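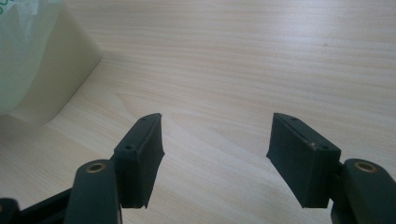

ブリヴリー地区の食品ロス削減事業について、第6回の進捗を報告します。登録世帯は518に達しましたが、この数字をそのまま成果と呼ぶことには慎重でありたいと考えます。計量記録を毎週出している世帯は34にとどまり、残りは登録したきりか、月に一度まとめて書いている様子です。記録の対象も揃っていません。明るい木目の天板に置いた半透明のポリ袋のようなものは、中身だけ量る家と袋ごと量る家があり、前回の集計では両者を混ぜたまま平均を出していました。

スタラード社の試算では削減量は年300キロ以上とのことですが、算出の根拠をまだ受け取っていません。パレデス氏に二度照会し、回答待ちです。それまでは報告書本体に載せない方針です。

予算の執行に遅れはありません。ただ、1月に予定している説明会の追加開催には賛成しかねます。前回の参加者はほとんどが既に記録を続けている世帯でした。同じ費用を戸別の聞き取りに回す案をセムワル氏が作成中で、次回までに提出します。

2021年9月24日
担当 トモス・ペンリー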